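Notebook, Trurstead bench, March
Kept by K. Lukumay

Subject: handling rules for hand-held gripper demos with soft produce

Started 14:10. Went through the rule sheet we took over from the Comero bench and marked what holds for fruit and what does not. The sheet was written for boxes and bottles. Most of it assumes the object has flat sides and does not mind being squeezed.

Rule 2 (approach). Old wording: "close on the object when it is between the fingers." Too loose. Operators read it as permission to close while still moving. New wording: bring the fingers to either side of the object, stop, then close. No contact on the way in. If one finger touches first, back out and start the approach again -- do not push the fruit across to the other finger.

Rule 3 (centering). Small offset is allowed before the close. With a mandarin a little left in the gap, move the wrist to correct it, keep the fingers open, and do not roll the tool.
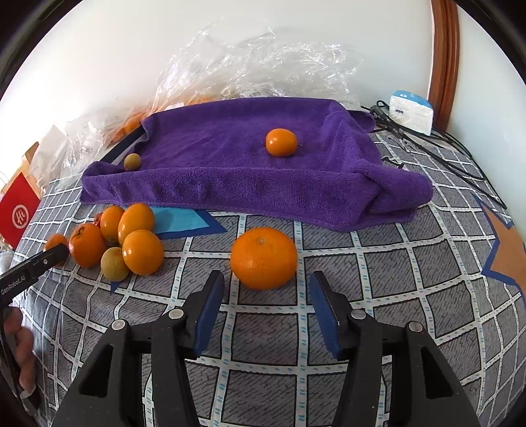
Rules still open

Second gripper. With two tools over one cloth, the one not picking stays out to the side and away from the fruit the other is after. The Comero sheet says nothing on this. Proposed: one tool closes at a time unless the task card calls for both.

Cables. The sheet says "clear of the work area," with no distance given. I want a line on the bench edge and the cables behind it. Clilby has asked for a number. Not setting one until we have tried it with the longer leads.

Soft surfaces. Towel folds catch a fingertip on low approaches. Draft text: come down from above the fold, never through it. Place in the flat part of the towel only.

Marked or wrinkled fruit. Keep it in the set. Log skin condition on the task card before the run. Fruit that splits or leaks comes out at once, and the pads get wiped before the next pick.

Log check. 155 entries in the current batch, 21 with no skin condition filled in. Those go back to whoever ran them. The older Mwakalinga log has 1,801 entries and no such field at all, so leave it as is and do not backfill from memory.

To do: retype rules 2 and 3, send to Clilby for comment, print for the bench once the cable line is settled.

Stopped 16:40. -- K.L.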